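How I keep order on a small workbench

My workshop is small, and the bench goes into the corner. For many years I was cleaning it one time in the year, in August, when it is too hot for real work. It took a whole day and after two weeks it looked the same as before. Now I do it in small portions and I want to write down what I learned, maybe it is useful for somebody who also has more hobby than space.

Start with the wall, not with the bench top. If the wall is not ready, you have no place where to put the things from the bench, and you only push them from left to right. I have brown pegboard behind the bench, and each kind of tool has its own zone. Screwdrivers hang in rows, wrenches go in vertical columns. Pliers are near to the hand which uses them. When I bought the hooks I took a bag of 101 pieces and thought this is for all my life. It was enough for one wall.

Do not hang the tools too close. You must be able to take one with dirty fingers and not touch the neighbor. My friend Ebuka Afolabi paints the outline of each tool on his board, and it looks very nice, but he is a man who does not buy new tools. I move mine every few months, so I use only a pencil.

Brushes should hang also. A brush which lies on the bench gets bent bristles and collects dust from below. I put two nails high on the wall at the left end, and there they stay dry and straight.

Liquids are the biggest problem in my opinion. Cleaner, glue, oil, alcohol, all in bottles, and most of them end up white and similar after the label is gone. Write the name on the bottle with a permanent marker on the first day, on two sides. Write also the month when you opened it. Keep the tall ones against the back so your elbow does not find them. And never pour a cleaner in a drink bottle, even for five minutes.
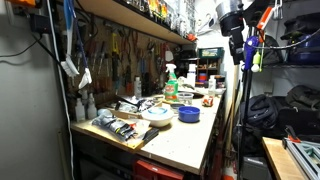
For spray bottles I have one more rule: turn the nozzle to closed each evening. I lost a good screwdriver set to rust from a bottle that was dripping slowly during one wet week, and I noticed it too late.

Bowls are better than jars for the work in progress. When I take something apart, the screws go in one bowl and the parts for cleaning go in a second bowl. Old kitchen bowls are perfect, the ones with a small chip that your family does not want any more. The rounded bottom lets you pick up a small screw with one finger, and in a jar you must turn everything out. If the work stops for longer than one evening, I move the screws to a clear container with a lid, and I put a piece of paper inside which says what they belong to. A clear one is important. I had once 559 screws in a coffee tin (I counted them with my daughter on a rainy afternoon) and I could not say from where came even one.

Cardboard is a cheap helper. I cut the sides of a box down to the height of two fingers and I get a flat tray. One tray is one job. All the parts and the packaging stay in it, and if I need the bench for another thing, I lift the complete tray away. When the cardboard gets oily, it goes out and I cut another one. Plastic bags with parts I put also on a piece of cardboard, because they slide easily and like to fall behind the bench.

The long shelf over the pegboard is for things I need less than one time in a month. Small boxes only, with the label to the front. Heavy things do not belong over your head. Put a light under the shelf if you can, it makes more difference than any organizer that I have bought.

For the very small things, like fuses and washers, a cabinet with little compartments is good, but do not fill all of them at once. Leave a few free. Otherwise the next new thing has no home and it will live on the bench.

My evening routine takes as long as the kettle in the kitchen:

Hand tools back on the wall.
Lids on, nozzles closed.
Screws together in one bowl.
Brush the front half of the bench. The back half can wait.

I do not try to have an empty bench. If I have a free place of 52 centimeters in front of me, it is enough for almost every repair I do at home.

Related tips
Cleaning old paint brushes with warm vinegar
Which glue for which plastic, by Xuân Lâm
Drawers that stick in wet weather
How to label boxes so you can read them from the floor
Sharpening kitchen knives at the workbench, by Binta Ugwu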